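Twelve hours without daylight and she likes it

Caught her at the Rantala, the diner across from the depot, between the end of her shift and her bed. Eggs, rye toast, no coffee. She quit coffee after her first winter. She has driven the night bus between Ornness and Stamstead for seven years and asked me not to print her name, her passengers know who she is and that's enough, she says.

The run is 112 miles one way. Out at dusk, turn around at Stamstead, back for breakfast. In summer it's full of kids with tents. In winter, hospital staff, people going to see their mothers, a man who sells knives at markets.

How did she end up doing it? "I was driving a school bus. Mornings and afternoons, and a big hole in the middle of the day when I couldn't do anything useful. Somebody put up a notice for nights. I thought I'd try it till November." She laughs at that one.

She drives 808, always has, apart from two months when it was in the shop and they gave her a newer one. Hated it. "The seat was wrong. The heater blew on my left ankle and no place else. You don't think you'd care about your ankle, but try it all the way to Aserel."

Aserel is the halfway stop. A shelter, a vending machine, a toilet that is locked more than it should be. She has written letters about the toilet. Keeps the replies in a folder at home, two of them are word for word the same. "People on that bus are old, some of them. They're pregnant. They've had a soda because they were bored. I'm not asking for marble."

I ask about falling asleep at the wheel, because everyone must ask. She nods, everyone does. "I've never gone. I've felt it coming. You pull over, that's the whole trick. You tell them you're checking a tire and you walk around the bus twice in the cold. They don't mind. Most of them don't wake up." Passengers sometimes come out and walk with her.

What does she listen to? Nothing, mostly. Radio drops out past the quarry anyway. She used to have baseball on low untill a passenger complained, then another passenger complained that it was off.

We talk for a while about the talkers. There is a seat, first row on the right, and people who take it want to talk. She can tell before they sit. "They put their bag down in the seat behind. So the bag's not in the way." She's heard about divorces, a lot of divorces. A guy who was on his way to buy a goat. A girl who practiced a job interview on her, the full thing, twice, and got off at Stamstead in her good shoes in the rain. Did she get the job? "No idea. I never find out. You get the middle of everything."

Sleep is the hard part, harder than the driving. She has foil on the bedroom windows and a sign on the door for deliveries, which the delivery guy ignores. Her sister still calls at noon. Thanksgiving dinner she eats as breakfast, turkey and all, and then goes to work.

Would she swap to days? Long pause, toast. "They offered. Better money if you count the weekends. But I went out on a day run to see and it was all traffic lights. Everybody in a mood. At night they say thank you when they get off. Every one of them, even the drunk ones. Especialy the drunk ones."

The fall timetable is being looked at again and there's talk of cutting the Aserel stop on weeknights. She's against it. On a slow night only two people use it, she admits, but they're the same two, and one of them works the early shift at the bakery and has no car. "So she does what, walks?" I say I don't know. She says no, they don't either.

Then she's got to go, it's getting bright out and once the sun is properly up she's had it, she won't drop off till ten. Leaves half the toast. From the door she tells me if I ride it, sit on the left, there's a draft on the right past row six. And bring a sweater. And use the restroom before.
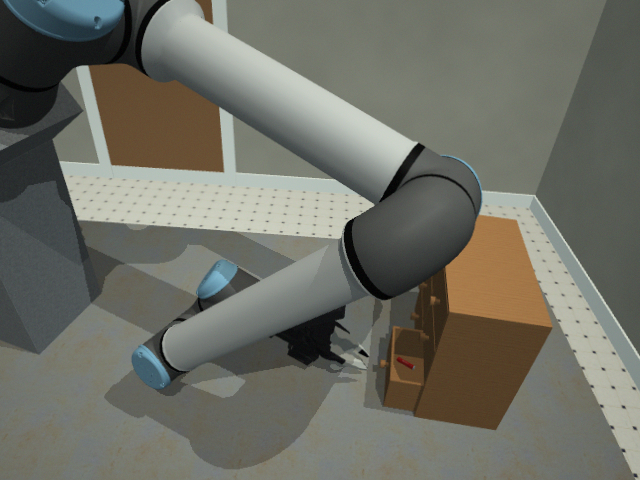 Words: staff writer, Local Desk
Posted Aug 19, 2025

The night bus leaves Ornness depot daily. Pay on board, exact change please, bikes go underneath if there's room. Got a night job and feel like talking? Leave a note for the Local Desk at the front counter, we'll buy breakfast.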